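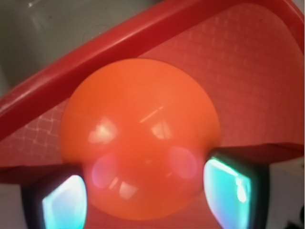 1/ Specular highlights and gloss readings: a short thread for anyone repainting rental kit

Stela Dobre
25th July

Most arguments about paint finish come down to two people looking at the same panel from different angles. A gloss meter settles it. It shines a lamp at a fixed angle and measures how much comes back at the matching angle on the other side.

2/ A shiny curved surface gives you a small bright highlight with a fairly sharp edge. A satin one spreads the same light over a wider patch, so it looks paler and softer. The colour underneath can be identical.

3/ Angles. 60 degrees is the general one. If you read above 70 units at 60, switch to 20 degrees, which separates the high gloss finishes better. If you read below 10, switch to 85.

4/ Meters want a flat surface. On a curve the reflected light misses the sensor and the number drops. We had a set of domed covers at Porov fail on paper for this reason. Flat test plates sprayed alongside them passed.

5/ Haze is a separate fault. You get a clear reflection with a milky glow round it. A 60 degree reading can miss it altogether. Look at the reflection of a window and check whether the bars between the panes stay dark.

6/ Orange peel is different again. The window's edges go wavy. Usual causes are paint too thick, gun too far away, or thinner that flashes off too quickly in warm weather.

7/ On flatting back: we stop at 800 grit before the last clear coat. Anca Sima goes finer on dark colours. I have compared her panels with mine under the strip light and can't separate them – the meter can't either.

8/ Record keeping. Write down the angle with every reading. The Flondex log has 226 entries and 23 of them give a number with no angle. Those are no use to anyone.

9/ Clean the calibration tile with a lint-free cloth and nothing else. Check it at the start of each batch. If it has a scratch, replace it.

10/ Corina Ciobanu asked whether wax raises the reading. It can, on a worn surface, and then the reading falls again as the wax goes. Degrease first and measure the paint.

11/ The Ernau panels go outside in September, half facing south and half under cover. Same clear coat on all of them, 60 degree readings monthly. I'll post the figures on this account with the angle written next to each one.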